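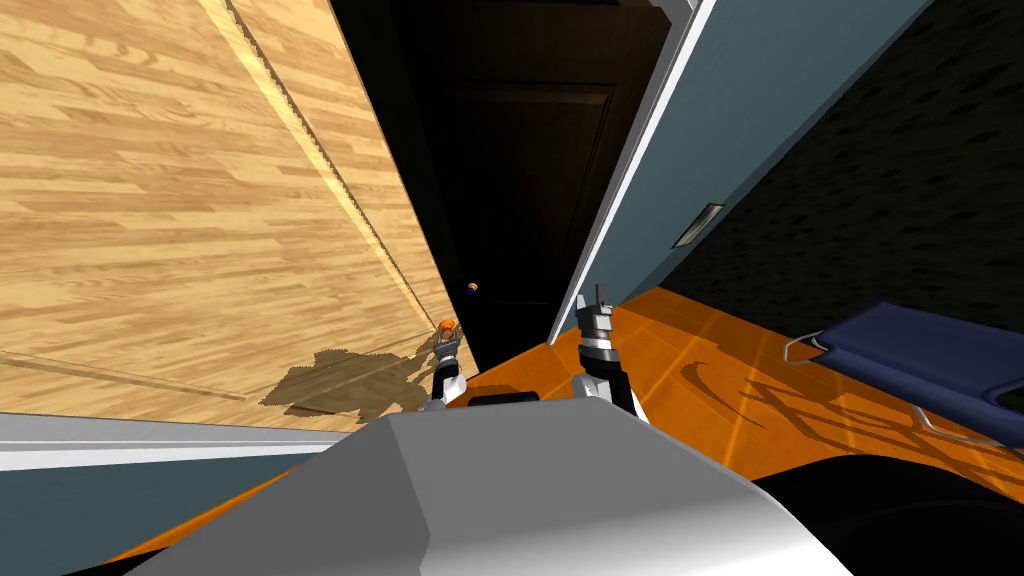 Mornivwood Police Advisory Board
Minutes of the regular meeting, Oct 6, 2022
Corurville Road Annex, lower meeting room

Present: L. Sauerland (chair), K. Schnyder (clerk), five other members. Also present: the acting police chief and the department's records supervisor.

Called to order at 6:35 p.m. All 7 members present. Minutes of the previous meeting approved with one correction: "Nastari Street" in item 4 should read "Nastari Avenue."

1. Acting chief's report
The department took 453 calls for service last month. Thefts from parked cars made up the largest group, mostly on the streets between Nastari Avenue and the rail line. Two arrests were made in connection with the break-ins at the Mihăilă Building. Both cases are with the county prosecutor and the acting chief did not discuss them further.

Mr. Sauerland asked whether overnight patrols on Nastari Avenue would continue. The acting chief said they are scheduled through the end of December and depend on overtime after that.

2. Domestic disturbance calls
The board went back to the draft procedure tabled last time. It would require two officers at every domestic call and a follow-up phone call to the household within 7 days. A member asked what happens when only one car is on shift. The acting chief said the county would be asked to send a second unit, and the first officer could enter alone if someone was in immediate danger. The member asked for that to be written into the draft. Agreed.

Mr. Schnyder said the draft does not say who makes the follow-up call. Records supervisor to propose wording.

Motion to recommend the procedure with these changes: carried, 6 to 1.

3. Property room
Records supervisor reported that the audit is finished. The room holds 1653 logged items. A bicycle and two envelopes of documents had the wrong shelf number and have been relabeled. No cash or firearms were missing. The board asked for the written report before the next meeting.

4. Complaints
One new complaint, concerning a traffic stop on Corurville Road. Referred for internal review. The complaint from the spring was closed and the resident has been notified by letter.

5. Public comment
A resident of Nastari Avenue said the streetlight at the bus stop has been out since summer. The clerk will forward this to Public Works. Another resident asked how to get a copy of an accident report and was given the form.

6. Next meeting
To be held in December, same room. The chair asked that agenda items reach the clerk a week ahead.

Adjourned at 7:50 p.m.

Submitted by Kilian Schnyder, clerk
Approved for posting: Ludger Sauerland, chair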